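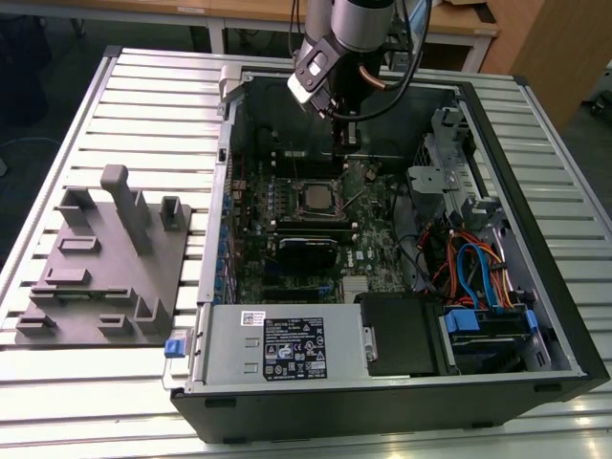

分类：参观记录 / 夹爪与机械臂
阅读时间：3 分钟

五月去了一趟 Zurnmont 的装配实验室，主要想看他们怎么给拆装类工位选夹爪。我们自己的产线也在考虑换，手上的候选是 Fudinard 的平行夹爪和 Říha 的自适应夹爪，样本看了不少，没见过实际干活。

实验室在二楼，分前后两间。前间是办公和编程，后间放工作台。台面用的是铝型材，带槽，夹具想挪到哪里都能锁。对方说早先用过整块钢板，每换一种工件就要重新打孔，后来全部改掉了。

测试对象是台式机机箱，侧板拆掉，平放在台上，机械臂从上方伸进去。选机箱是因为里面高低差大：内存插槽、散热片、硬盘架、电源挤在一起，线束又是软的，位置每台都不一样。旁边配一块灰色的 3D 打印夹具板，上面有立柱、U 形托架和几个矮块。夹具板改一版当天就能打出来，这一点比我们外协加工快得多。

先看的是平行夹爪。两指细，开口方向固定，进到主板上方时占的地方小。抓内存条没有问题，抓硬盘托架要换一副宽指尖。换指尖靠两颗螺丝，操作员做得很熟，但要停机。

自适应夹爪不用换指尖，抓硬盘和线束接头都可以，外形却大了一圈，靠近硬盘架一侧时要绕路，程序里多加了几个过渡点。力控方面差别不明显。抓小件时平行夹爪更稳，放下的位置也更一致。对方给我看了他们的记录，每种夹爪各做 50 次内存条抓放，平行夹爪失败 3 次，自适应夹爪失败 17 次，多数是指尖碰到相邻的插槽。这个数字只对他们的工位有效，我们的件更大，结果未必一样。

控制器用的是 Idance 的，示教界面比较老，菜单层级深，但信号响应没挑出毛病。相机有两种装法，一种固定在工作台旁边，一种装在腕部。固定相机视野稳定，标定一次可以用很久，缺点是手臂下去以后会挡住一部分机箱。腕部相机看得近，标定要勤一些。他们目前两种都留着。

走线问了一下。电缆从手臂侧面绕上去，留了余量，没有走内部。理由是换夹爪方便，坏了也好查。长期运行的磨损情况他们还没有数据，目前累计大约 2000 个循环，没换过线。

回来以后的打算：先借一套平行夹爪，配两副指尖，在我们自己的工件上试。自适应的暂时不买，等 Říha 的小号型号出来再说。夹具板的图纸对方答应给一份，格式还要转一下。

标签：夹爪对比、拆装、控制器、参观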